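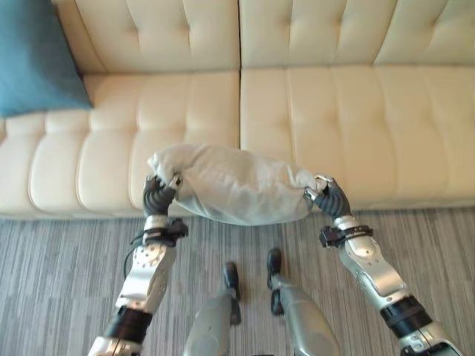
검색어를 입력하세요 검색 통합검색 상세검색

라운지 가구 안전 점검표 (7월분)
장소: Burkley 2층 라운지
점검: Ertuğrul Güneş, 오전 점검
양식 번호: 168

1. 소파 가죽 표면 (찢김, 갈라짐, 들뜸)
결과: 양호
의견: 크림색 누빔 소파. 패널이 나뉘는 골에 먼지가 끼기 쉬우니 부드러운 솔로 쓸어낼 것. 물걸레를 세게 문지르지 말 것.

2. 봉제선
결과: 관찰 필요
의견: 오른쪽 좌방석 뒤쪽 실밥이 6mm 풀림. 당기지 말고 그대로 둘 것. 다음 점검 때 길이를 다시 잰다.

3. 방석 사이 틈
결과: 조치함
의견: 클립 한 개와 동전 수거. 손을 넣기 전에 손전등으로 먼저 확인.

4. 다리와 프레임 흔들림
결과: 양호
의견: 양쪽 끝에 번갈아 앉아 확인. 소음 없음.

5. 쿠션 (청록색, 연회색)
결과: 보완
의견: 연회색은 커버에 구김이 많음. 솜 뭉침을 풀고 모양을 잡아 등받이 쪽에 세워 둔다. 청록색은 지퍼 이상 없음. 세탁 표시 라벨이 닳아 읽기 어려움, Jillo에 여분 커버 문의.

6. 카펫 가장자리 (걸림, 말림)
결과: 양호
의견: 소파 앞쪽은 평평함. 출입문 쪽은 테이프 교체 예정.

7. 통로와 비상구
결과: 양호
의견: 소파를 앞으로 당겨 쓰는 경우가 있음. 사용 후 벽 쪽으로 되돌릴 것.

8. 난방기와의 거리
결과: 양호
의견: 지난번 지적 사항 해결됨.

미결: 2번, 5번. 13번 보관함에 여분 실과 솔 있음. 가죽 클리너는 Bech 제품만 사용하고, 남은 양이 적으면 관리실에 적어 둘 것.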